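Week 6 handout – site visit, Zovau open day

Notes from the visit, typed up fast. If you missed it, read this before lab. If you came, check it against your own notes and tell me what I got wrong.

Where we were: Zovau demo floor, second building, past the Fankhauser loading dock. Doors 10:30, we got in closer to 11. Host was Định La, runs the manipulation side. Spoke quickly, no slides.

Part 1 – the big cell
Arm doing bin picking, mixed parts, suction cup. You saw most of this in week 3. New to us:
– regrasp station between bin and tray. Part gets set down, turned, picked again
– cycle time target is 24 parts a minute. Didn't hit it while we watched, La said so himself
– light curtain tripped twice when people leaned in. Note what the arm does on a trip: controlled stop, holds the part, waits for reset. Compare with the e-stop case in your reading

Part 2 – teaching by hand
This is the bit that matters for the assignment. No arm at all at this station. Person picks up a gripper with a camera on it and just does the task. Camera sees what the gripper sees, the markers on the gripper give finger opening, camera motion gives the path. Later a policy is trained on that and run on a real arm with the same fingers.

Terms you need:
demonstration – one run of one task, start to finish
episode – same thing once it's in the dataset
embodiment gap – difference between the thing that recorded and the thing that acts. Same fingers on both = smaller gap. Not zero!
fiducial – printed square marker, known size, easy to find in a picture

Their Lostelix set has 1,443 episodes so far, all tabletop. La throws out any where the hand tool goes faster than the arm could follow. Somebody asked how many get thrown out, he wouldnt say.

Table layout gets changed between runs. Move the plate, swap the cup, whatever. If the bowl is always in the same spot the policy learns the spot and not the bowl.
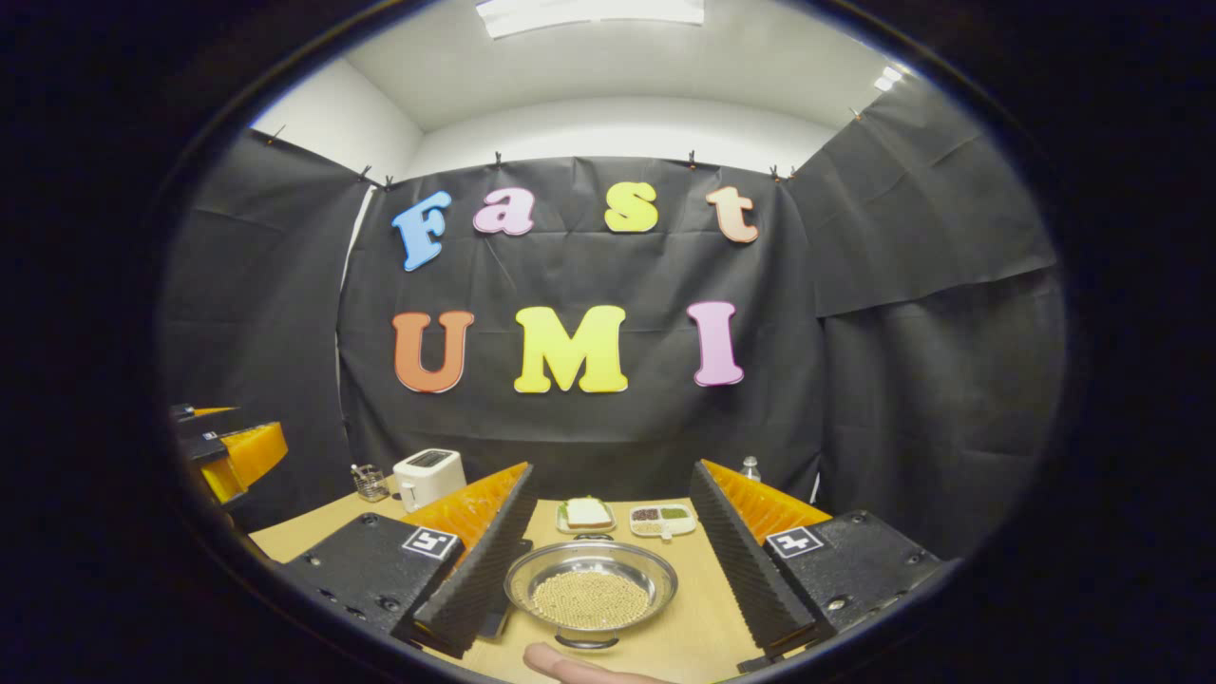

Soft pads vs hard jaws – La's view is that compliance forgives bad position, up to a point. A bowl rim is fine. Bread is harder, it squashes and you get no clean signal that you're holding it. Clear plastic is hard for a diffrent reason, go back to the week 4 notes on depth and transparent objects.

Plain backdrop: easy to learn against, but then what happens in a real kitchen? La's answer was to collect in more rooms. Not everyone in our group bought that. Good topic for the discussion section.

Part 3 – Cikum mobile base
Short. Battery was low, it drove one loop and parked. Skip for the exam.

To do
1. One page on the embodiment gap, using Part 2. Pick one object you'd expect on a kitchen table and say where the hand tool and the arm would differ.
2. Read the section on action representation, relative vs absolute poses. We'll need it for lab.
3. Upload by Sunday, 40 points, late loses 2 a day.

Visitor badges – three still out. Bring them to lab, I have to mail them back.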